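I went along to the open afternoon at Stulby in November, mostly for the free tea, and ended up spending ages at the two-armed cell in the Evstead hall. Siham El Idrissi looks after it and she let me be as nosy as I liked! Her morning round takes 11 minutes: a wipe of the fingers, a look along the cables for rubbing, then a slow move of each arm with the speed turned right down. The clamps on the black frame get a tug too (she let me do one, very satisfying).

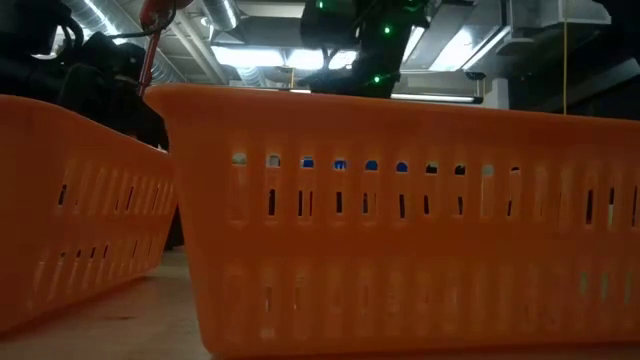
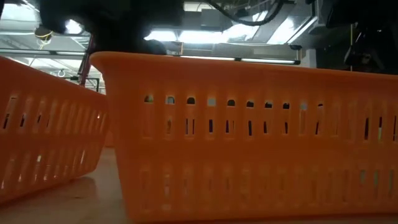
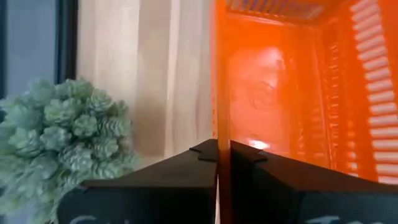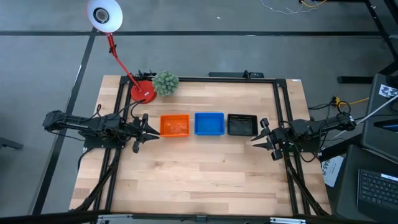
How often do the gripper fingers need changing?

Every 3 months at Stulby, or sooner if the tips start to slip. Siham keeps up to 6 spare pairs in a drawer, and swapping one is a two-screw job.

Vernon Ross took us round the rest, including the Pukine store, but I kept drifting back. I asked what goes wrong most and Siham said cables, always cables, so she leaves plenty of slack at the wrist and checks it again after lunch. Tea was in the canteen afterwards and the flapjack was excellent.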